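Flundbridge Neighbors Help
Home Ask Browse House & Yard Gadgets Log in
Search all topics Go

Can any robot clear a kitchen table yet?

Asked by Elmarie Ntuli, July 7, 2019

I have two teenagers, one long table and no patience left. Every evening the table holds cups, plates, whatever fruit got picked up and abandoned, a towel that belongs upstairs, and somebody's toy. My brother-in-law says machines will be doing this for us "any day now." He has been saying it as long as I've known him, and he also said it about his gutters.

We already own a robot vacuum (a Tiker, the cheap one). It does the floor and eats phone chargers. What I'm asking is whether there is anything I can buy, at a price a normal person would admit to, that picks things up off a table and puts them where they go. Cups into the dishwasher would be enough. I am not asking for it to fold anything.

If the answer is no, please say so plainly, and tell me how far off we are so I can read it aloud at dinner.

Hala Hakim

No. Get a tray. Everything goes on the tray, the tray goes to the sink. Mine was a wedding present and has never needed charging.

Munther Ghanem

Hala is right about the buying part, but you asked how far off, so I'll try.

I spent 27 years in a shop that made fittings for commercial refrigerators, and for the last stretch of that I looked after the arms on the packing line. Ours picked up a brass elbow and put it in a box. It was very good at that. The elbow was the same elbow every time, it arrived at the same spot, and if it arrived half an inch to the left the arm would close on air and carry the air carefully over to the box. We once shipped 63 cartons of it.

Your table is the opposite of that line. Nothing is where it was yesterday. The cup may be on a saucer, and you want the cup and the saucer treated as two things, except when you want them carried together. A person sorts that out while talking on the phone. A machine has to find the edge of the cup, decide how wide to open, come in without shoving it, and squeeze hard enough to hold but stop short of cracking it. Then there is the soft stuff, which has no shape until you grab it and a different one afterward.

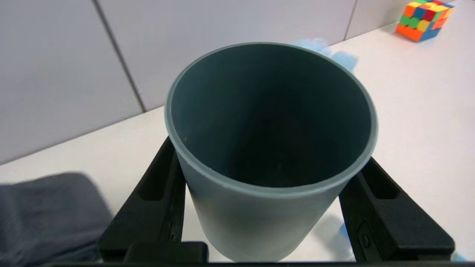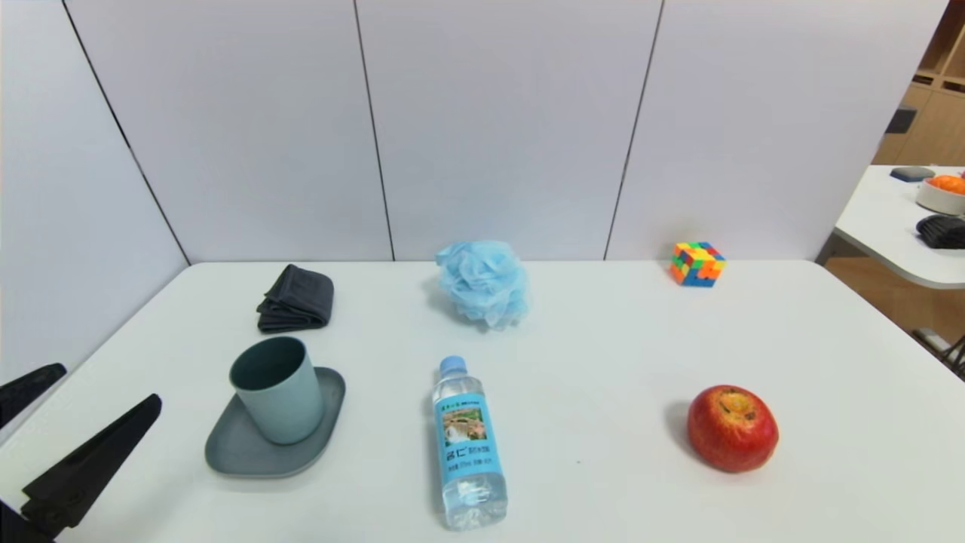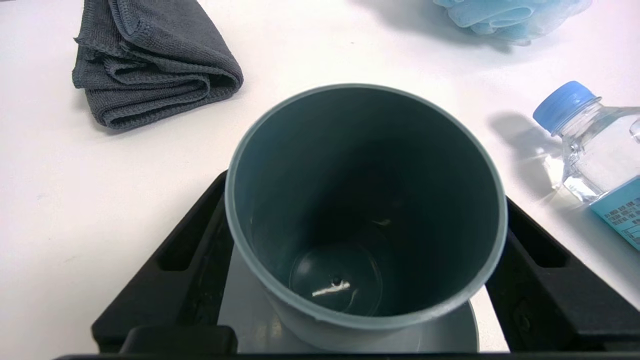

So, Elmarie, how far off are you? Holding a plain cup between two fingers is within reach of the better research arms, and I'd call that the easy end of your evening. I would worry more about the rest of the table. The blue bath pouf there is all netting and folds, and I couldn't tell you which part of it counts as a handle. A bottle is fine standing up, and then in the last one it's lying on its side, and that's a different grab altogether. An apple rolls. My old line would have needed a new program and a week of swearing for each of them — and the dishwasher door is still shut at this point.

For your dinner reading: a decent arm by itself costs more than your kitchen, it wants bolting down, and it has no opinion on whether a cup is finished with. Teenagers have that last problem too, but they come with legs. I'd check back in several years and keep the brother-in-law away from your wallet until then.

One thing I would not do is buy any "home helper" with an arm on it from an ad. My neighbor paid $600 for one. It waves.

Nantana Sangkhawat

agree with the above but the dishwasher already IS the robot, we just got used to it. also the Tiker will stop eating chargers if you turn off edge mode, hold the button till it beeps twice

Related topics
Robot vacuum climbs onto rug and stays there
Sfeir countertop dishwasher, worth it for two people?
Getting teenagers to load anything
Kellarley window cleaner fell off the window
Mower leaves a stripe along the fence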